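3.2 Table layout and backdrop

The second part of the study dealt with how small kitchen appliances are set out for display. Layouts were tried at two sites, Skandent and Billia, during October. Each layout used one table and a cloth hung behind it, and visitors later filled in a short form. We received 300 completed forms, split evenly between the two sites.

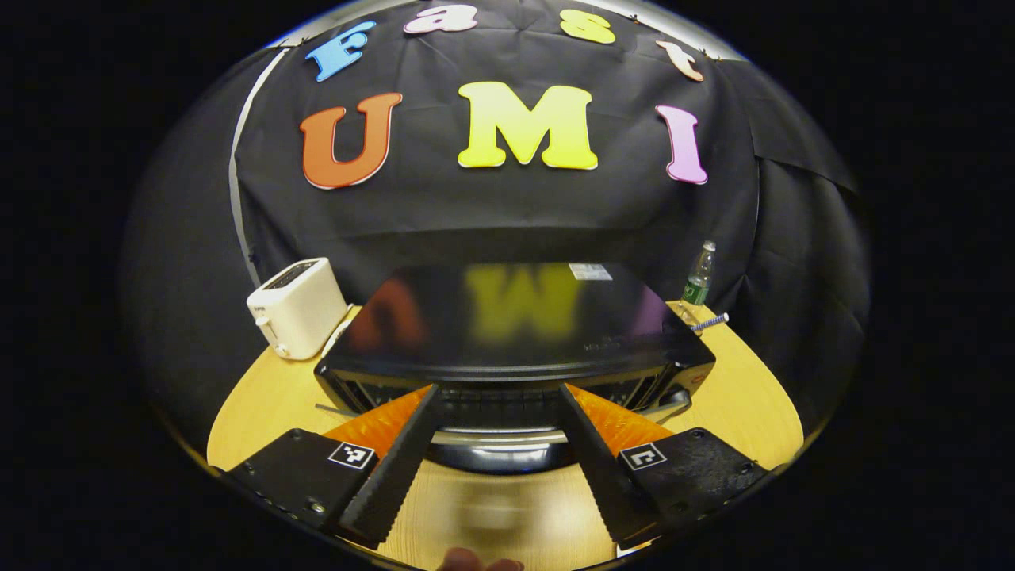

Figure 2. Table layout with black backdrop and lettering.

Backdrop color had a clear effect on how well visitors recalled the appliances. Light items were named more often when the cloth was dark, and dark items less often. In Figure 2 the cream-colored toaster stands out against the black fabric, while the black oven-like appliance in the middle has much less contrast with it. Colored lettering drew comments at both sites – mostly on its size, and less often on the wording. Folds in the cloth were mentioned on only a few forms. We did not change the height of the table between layouts, so its effect on recall remains untested.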